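The owner of the storage shop on Lasine Street has been renting out closet-sized units for 2 years. Before that she ran a laundry in Jurnby. She says the work is much the same.

"People bring you things they don't want to deal with," she says. "I keep them dry and I give them back."

There are 749 units in the building, and most of them are full by August. Students come first, then families between leases.
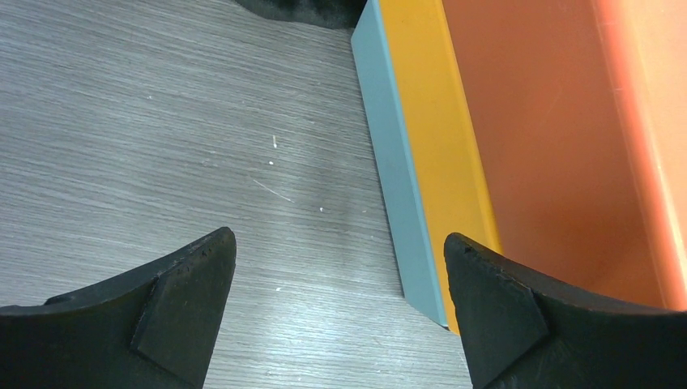

A colorful container on a flat work surface.

Her advice to new renters is short. Use boxes of one size. Label the side, not the lid. "Once they're stacked, the lid is no use to you," she says.

She doesn't like plastic bags for clothes – they trap damp – and she turns away anything with food in it. Small drawers are fine if they are taped shut before the move.
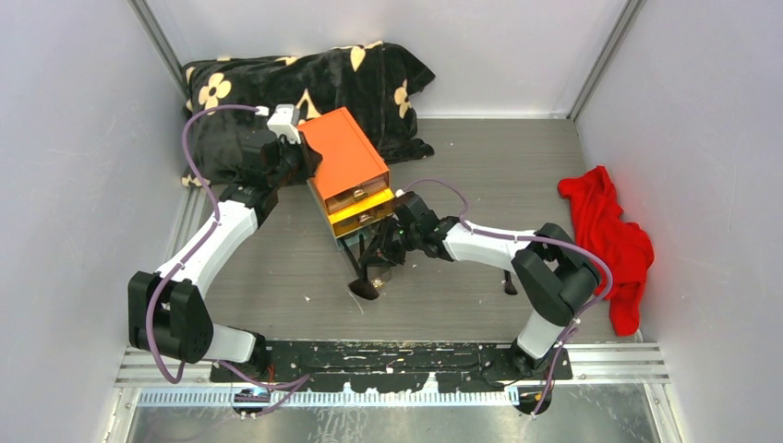

The hardest part of the job is unpaid rent. She sends two letters and then calls. Last year one renter from Kulent owed her close to a year's payments and came in on a Wednesday with the full amount in cash.

"I didn't ask," she says. "I gave him a receipt and his key."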